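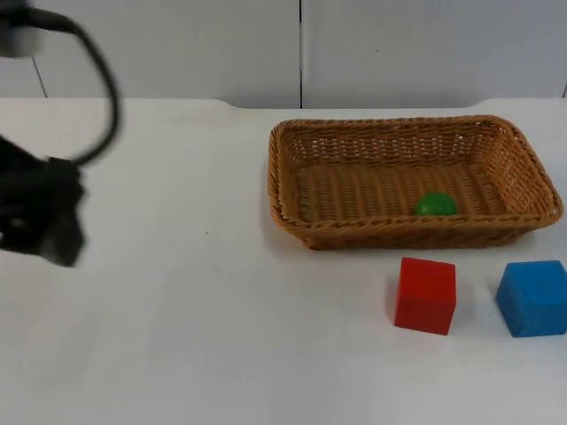 Section 4. Setting up your sorting table and sharing it with the arms

I wrote this section after our own team at Wynne went from sorting everything by hand to having a two-arm Trasau station do the first pass. I do the training for each new shift, so what follows is pretty much what I say out loud, minus the coffee breaks. Last updated 10/07/2025.

You don't need any robot background for this. If you could run the old hand-sort line, you can run this one (and your wrists will probably thank you!).

Before you start

Put on your badge, clear your own stuff off the table, and make sure the station is in Hold. The light on the Tekness controller should be solid amber. If it's blinking, stop here and go to Section 7.

4.1 Laying out the table

1. Wipe the tabletop. It's white, so crumbs and specks show up right away, and so does the scuffing. Scuffs are fine, leave them alone.

2. Set the basket down near the back edge with its long side running along the table. We use wicker baskets for practice and the regular totes for real orders.

3. Put your practice pieces out. I like a small green ball in the basket, with a red cube and a blue cube in front of it on the table. Leave a gap between the cubes so the fingers have room to come down.

4. Keep the other end of the table clear. That's where the arm comes in, and it wants more space than you'd think.

5. Check the cable on each arm. It should hang in a loose loop down to the gripper, with nothing hooked on it.

Caution: An arm moving between picks is fast. Hands stay behind the yellow line any time the station is in Run, even if the gripper is empty and nowhere near you.

4.2 Running the practice round

1. Press Load and pick program 13, Cubes to Basket.

2. Step back, then press Run.

3. Watch the first few picks all the way through. I know, it's tempting to go answer messages. Please don't, at least for your first week.

4. If a piece gets dropped, press Hold, wait for solid amber, and put it back yourself. Then press Run again.

Note: The station stops by itself after 200 picks and asks for a person to look things over. You can't skip this screen. I've tried.

4.3 What your job looks like now

The question I hear most is "so what do I do all day?" Fair enough! You load, you check, and you handle whatever the arms pass on. Anything they can't grip gets flagged as code 161 and goes on your side shelf -- soft bags, tangled straps, that kind of thing. Some days the shelf stays quiet and some days it's most of your shift.

You also get to say how the station is set up. If a layout makes you lean or twist, change it and write the change in the Nirley log so the next shift sees it. When we started in May the totes were way too far back for the shorter folks on the team, and it was a log entry that got them moved.

Switch roles every two hours. Watching is tiring in a different way than lifting, and I underestimated that at first.

4.4 Handing over

1. Press Hold and wait for solid amber.

2. Empty the side shelf, or write down what's still on it.

3. Sign out on the controller and let the next person sign in with their own badge.

Continue to Section 5 for tote sizes and label placement.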